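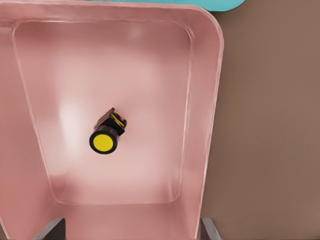 tollgate: I don't agree that the jury took too long. They had 827 pages to read before they could talk about the Movbridge derailment at all.

Posted 27/04/2023 by slowfreight
10 replies - 2 shares

slowfreight: Yes, but the question was simple. Did the Pacheco company know the brake was bad in December, or not? There was an inspection note and it was read aloud in court.

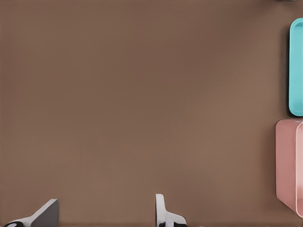 Teal tray on a brown table

mill_lane: The note was for another wagon. I was in the public seats at Clullell on that morning and the judge corrected it. Please read the correction before you write that the company knew.

slowfreight: I read it. It says the number was copied wrong, so it can be our wagon too.
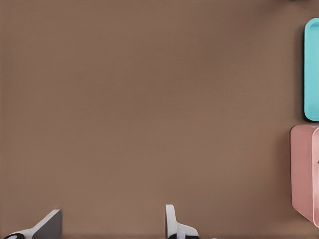 Re: The appeal

tollgate: Does somebody know if the appeal will be in Hultenach? For me it is 50 miles to drive.

mill_lane: Clullell again, I think - the clerk could not confirm it by phone. I still find the fine too high for one mistake in a form,

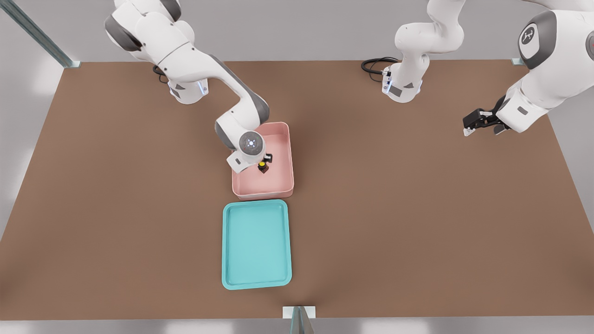 and I say this as a person who lives next to the line. The driver should not pay for it either.

slowfreight: On the driver we agree.

This site uses cookies. Accept / Settings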